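Bedside Table Layout for Short-Stay Rooms
Project report, Plilura studio course

1. Background
The Musine guesthouse has 22 rooms, each with one round wooden side table between the bed and the wall. Guests use it for a phone, a light, a glass and whatever comes out of their pockets. We were asked to propose a standard layout that leaves a clear area at the front right of the top.
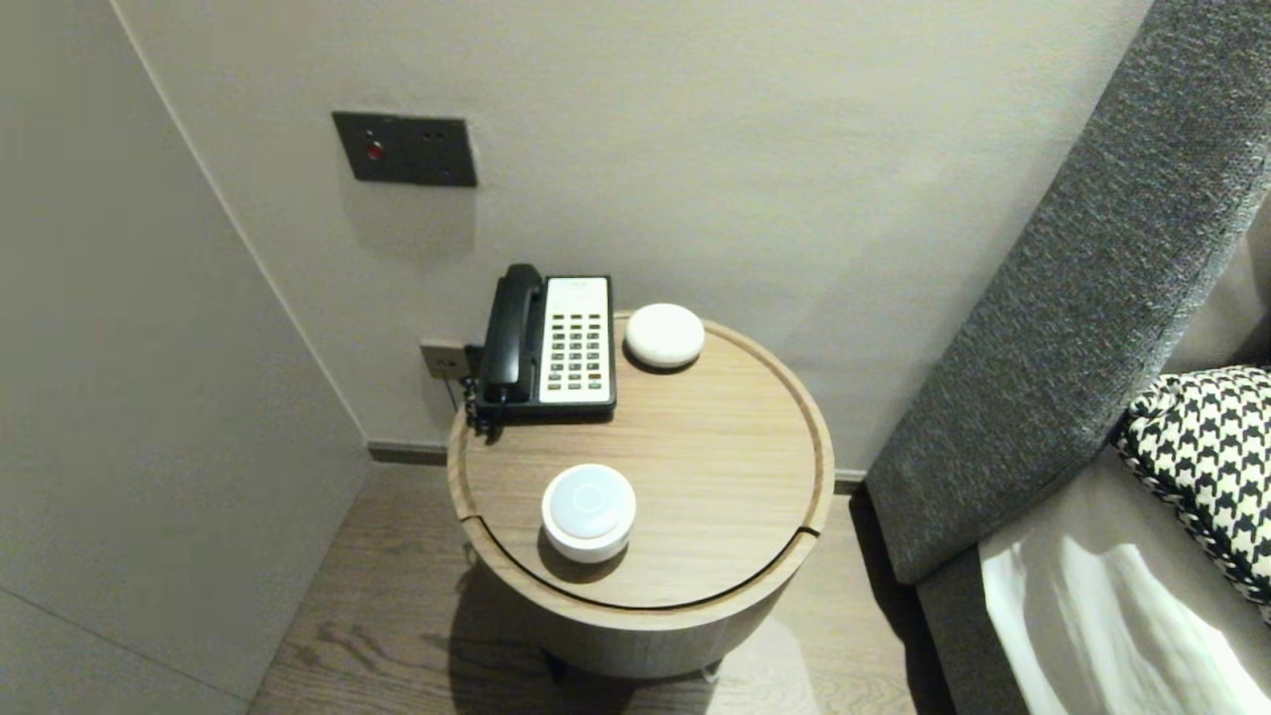

2. Method
We drew the tabletop at full size on paper and tested 14 layouts with cardboard shapes. Each layout was scored for reach from the pillow, cord path and free area. The telephone had to stay near the wall in every layout — its cord is short.
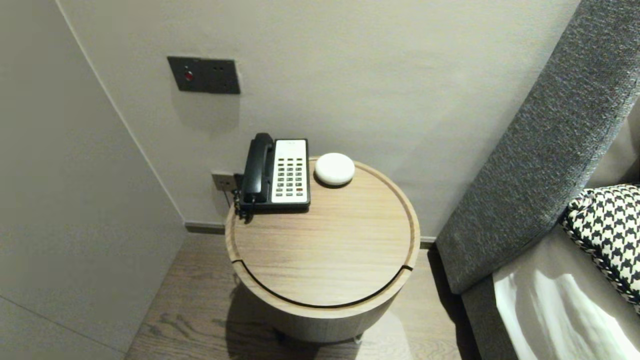 Why not mount the telephone on the wall?
Musine does not allow new holes in the walls, and a wall phone would be hard to reach lying down.

3. Cords
Cord routing took more time than planned. Slack on the floor catches the mop, so the final layout calls for a clip on the table's back side and a tie for the extra length.

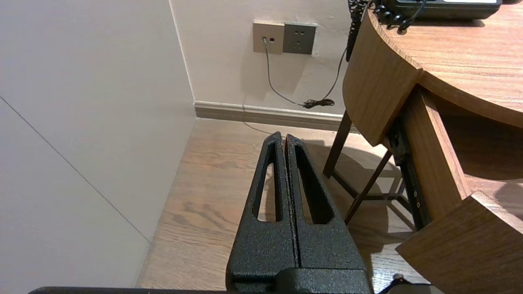
Figure 3. Wall plates, cords and baseboard beside the table.

4. Results
The selected layout kept a free area of almost 200 square centimeters. Clips and ties for all rooms were priced at 900 in local currency, labor excluded. 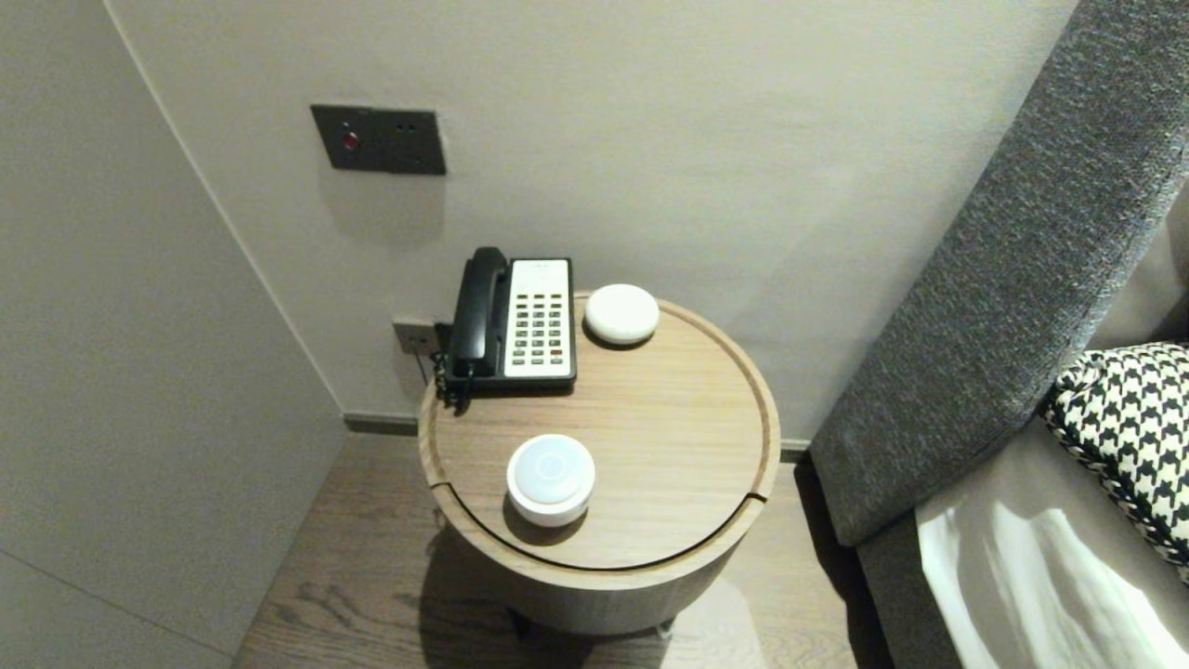
Our scoring sheet gave reach twice the weight of free area, which we would change in a second round. Small items also need fixed positions. The low white dome near the back rim is easy to leave in place, but the taller white cylinder at the front left takes space that a glass could use. A revised sheet will be tested in August.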